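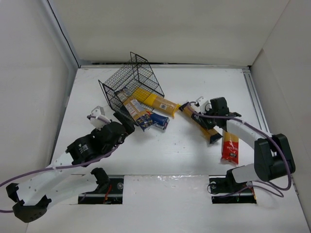

*Photo: Skulledico*

I own too many baskets and I still can't find the dog leash. In April I decided to sort this out, beginning with the hall closet and ending wherever I ran out of patience.

The hall closet took 2 evenings. The shelf in there is 17 inches deep, and I had been buying baskets for it without measuring. Most of them stuck out past the edge, so the door never closed all the way. I moved those to the bedroom and kept the small ones for gloves, batteries and the leash.

I follow one rule now. A basket gets one kind of thing. I tried labels a few years ago and they fell off in the summer, so I skipped them this time. If I have to dig through something to know what's in it, it has the wrong stuff in it.

## The kitchen

The basket on the kitchen counter was the worst. It had mail, rubber bands, a Valtix charger for a phone I gave away, takeout menus from Brolau (closed since last year) and a single sock. I dumped the whole thing out on the table and put back only the mail. It filled up again by the weekend. I emptied it again.

I think the counter is just a bad spot for a basket with an open top. People walk in and drop whatever they are holding. I moved it up to the shelf over the coffee maker, where you have to reach for it, and so far it has stayed at mail.

## What I bought

One new basket, from Serra, for the bathroom towels. I rolled the towels and stood them on end. They take up less room than they did folded, and I can pull one out without the rest falling over.

The leftover baskets are stacked in the garage. I'm giving them until the end of the month and then they go to the thrift store. The linen closet is next, and I haven't opened it yet.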